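Dye notebook, Seltdale workshop – Monday, after lunch

Third try at the madder red, and I'm feeling hopeful!

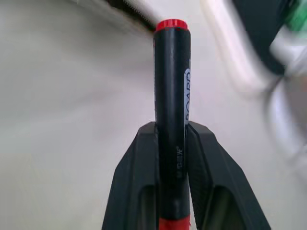
How long should the wool stay in the pot? Two hours, then leave it to cool overnight with the lid on.

I weighed out 100 grams of the Lemville fleece (lovely soft stuff, a bit greasy still) and kept the heat lower than last time – Ctibor thinks we cooked the last batch brown, and I'm afraid he's right. Rinse it tomorrow, gently please.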